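News from the Revine group: letting the wrist decide when it has seen enough

It has been a busy stretch for those of us on the Revine project, and since a good many of you stopped by the Trostow open house and asked what we do all day with plugs and sockets, I thought I would use my space in this issue to tell you properly. Get yourself a coffee, because I do tend to go on.

Our question is a simple one to ask. When a robot reaches in to work on a cable that is already plugged into something, how close should its wrist camera be before it commits to a move? Go in too early and the arm is working from a guess. Wait too long and the fingers themselves begin to crowd the view, and you lose the very thing you came to look at. For years most of us picked a fixed distance and lived with it, and I was as guilty of that as anyone.

The method we have been trying, which we call Jendeo, has no fixed distance at all. At each small step of the approach the arm makes a guess at where the connector is and which way the cable leaves it, and then compares that with its last few guesses. When the guesses settle down and agree with one another, it moves. When they keep wandering, it backs off a little and comes in from a different side. There is nothing fancy underneath - just a running measure of disagreement and a threshold we tuned back in February.

Furniture with ports built into it has turned out to be our favorite testing ground, and carpet our favorite nuisance. A light blue cable that wanders across a dark gray panel before it reaches its port is pleasant enough to follow by eye, but add thin dark wires straying over a patterned carpet right below and an arm has a great deal to sort out. A shiny metal loop nearby doesn't help, either, as bright reflections are just the sort of thing that pulls a guess off course.
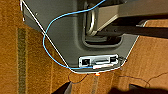

What we found

We ran 167 approaches over 16 cable layouts, half of them with the old fixed distance kept as a fallback. The settled-guess rule cut wrong first moves to 7, and every one of those came from layouts where a dark wire lay close to the port. I was delighted, I will admit, although my colleagues would like me to add that our layouts were all indoors and all fairly well lit.

The next round uses the Ostapchuk arm, whose fingers are slimmer, and we hope to have 8 new layouts ready for it. If you have an old chair or desk with a port in it that you no longer want, please do drop us a line - we would be very glad to take it off your hands.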